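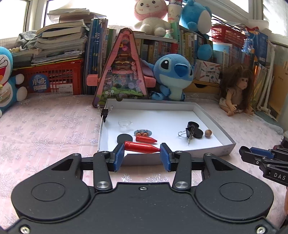 Bendik Magnusson: Still locked out of the family account. The Hulter app says our sitter's background check is "pending renewal" and won't let me book her, though she renewed it in June and has the letter.

Ticket 543, Hollmann support desk

2023-03-19 – Tried the steps from the help page. Logged out, cleared the app, logged back in. Same message. I doubt the cache was ever the problem, but that's what the page says to do first.

Second try: had the sitter upload the letter again from her own profile. The upload bar finished and the status went green for more than 36 minutes, then dropped back to pending. So the file gets there. Something overwrites it.

Reply from the desk blamed "high demand in the Tadudside area." I don't see how demand changes a date on a certificate.

Compared her profile with the one she keeps at Davmont, the agency she was with before. Her old expiry date is still listed there, and Hulter shows that same old date. My guess is a nightly import. Asked the desk to switch it off for her record.

Desk says import is now off and the letter was checked by hand. Status green. Booked her for 2 evenings and both went through. Leaving this open until the next renewal notice comes in.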